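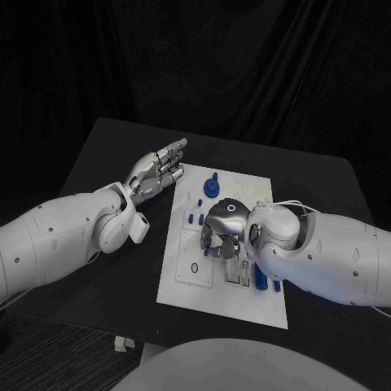 Jigsaw puzzles on a dark table or a light one? (and other sorting questions)

Puzzle Talk > Techniques and Setup

plernier_pieces wrote:
OK puzzle people, I need opinions! I just moved up from 1,000 piece puzzles to a 2,328 piece monster of a harbor town and I am having the best time. But I do everything on a dark table with a white board for the part I'm working on, and my sister-in-law says I have it backwards. She swears by a light table with dark felt under the pieces. Who's right? Also, do you sort everything before you start, or just dive in? I got the edges done over two evenings and now I'm staring at what feels like an ocean of gray roof tiles.

cornerfirst wrote:
Congrats on the big one! That jump is so much fun. I'm with you on the dark table. Glare is what kills me, and a shiny light table under a ceiling lamp gives me a headache in an hour. I use white trays for sorting and the bare table for building.

As for sorting: yes, always, everything. Edges first, then color, then texture. I know people find it boring but I put on a ball game and it's half the pleasure for me.

Steleck_Sue wrote:
Going to disagree with cornerfirst here (in a friendly way!). I haven't fully sorted a puzzle in years and I finish them faster than when I did. I pick one thing I can recognize, like a red boat or a sign with writing on it, and pull only those pieces. Build that, move on to the next. By the time you're down to roofs and sky, the pile is so much smaller that it hardly matters how you sort it.

For surface, I like medium green felt. Light pieces and dark pieces both show up on it, and you can slide things around a little.

cornerfirst wrote:
Faster, sure, maybe. But don't you end up going through the same pile over and over? That would drive me up a wall.

Steleck_Sue wrote:
I do go through it over and over, and I love it! You start to learn the pieces. I'll see a funny little blue corner on the third pass and remember exactly where it goes.

grayskies88 wrote:
For the roof tiles: sort by shape. Forget color once you're down to one color. I make rows - two knobs across from each other, two knobs side by side, three knobs, four knobs, and the no-knob oddballs. Then when you have a hole you only have to try one row. I did an entire night sky that way last November and it was slow, but it never felt hopeless.

One warning, this only works if the cut is regular. I have a Thaweesak puzzle with a wild random cut and shape rows were useless on it. Gorgeous puzzle though. I'd do it again tomorrow.

plernier_pieces wrote:
Oh, the shape rows! I tried that tonight on just the grays and got a whole chimney plus a good chunk of the roof next to it. I'm so pleased. I'm keeping the white board for the small sections, because I can turn it around and work from the other side without getting up.

Steleck_Sue, I also tried your way with the fishing boats and it was a blast, so now I'm doing a bit of both.

Steleck_Sue wrote:
Yay boats!

edge_of_arkton wrote:
Light matters more than the table, if you ask me. I worked on a dark table for ages and blamed it for everything. Then I put a plain desk lamp low down on my left and suddenly I could see the cut lines and the print texture. I wouldn't spend a cent on felt before trying that. Overhead light flattens everything out.

cornerfirst wrote:
Low lamp on the left gives me long shadows off every piece. I can't stand it. Two lamps, one on each side, and the shadows mostly go away.

edge_of_arkton wrote:
See, I want the shadows, they show me which pieces aren't seated right. Different eyes, I guess!

grayskies88 wrote:
Question for the group while we're at it: how do you move a finished section into place? I lost a whole bell tower between the tray and the table and I'm still sore over it.

plernier_pieces wrote:
Thin poster board! Slide it under, hold the far edge with your free hand, and lower it so close to the spot that you can pull the board out from underneath. I moved the entire lighthouse that way and only dropped one piece, which the dog did not get.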